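Music Promotion and Release Planning
Handout 4: Remixes, and why labels keep paying for them
August 2018

OK, so last time we got as far as the single being mastered and the artwork signed off. This week is the part I love, which is what else goes out alongside it. Bring your release calendars again, please, I'm going to make you scribble all over them.

I'll use Gevier for most of this. Four-piece, guitars and one very old drum machine, signed to Rorna, second album due in November. The single is called "Van Dijk" (after a street, before you ask) and the label wanted a remix out two weeks after the original.

Who do you ask?

Rorna had three names on the list. One was a big club producer who wanted a flat fee up front and no share. One was a friend of the band who'd have done it for nothing. The third was Desar, who was already on the label, and that's who got it. Labelmate remixes are everywhere and the paperwork is lovely and short. The fee often comes out of the same marketing budget, and sometimes it's a straight swap: you do mine, I'll do yours.

What you send over

Stems, at the tempo of the original, all starting from bar one. Please, please label them! I once opened a folder of 20 files all called "audio" and lost a whole afternoon. Send a dry vocal and a wet one. Send the key and the tempo in the email too, even if you think it's obvious.

Numbers from the first week

The original had 2403 plays on the band's own page and the Desar version had 1459. Some of you will look at that and say the remix lost. But look at where the plays came from (second sheet, the one with the tiny print, sorry). Most of the remix listeners hadn't played the original at all, so that's a new crowd for the price of one extra upload. Rorna also pressed 200 copies on 12-inch with both versions, mostly for record stores and a few radio people.
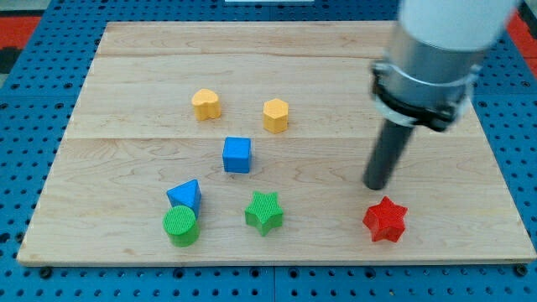 Does the remixer get a share of the songwriting?

Usually they don't, unless the contract says so. The standard deal is a fee for the work, the label owns the new recording, and the writers of the song stay exactly as they were. If the remixer writes a whole new melody on top, have that talk before release day.

For next class: pick a single you like, find a remix of it, and write me one page on who you think it was made for. Check the credits properly, and bring headphones.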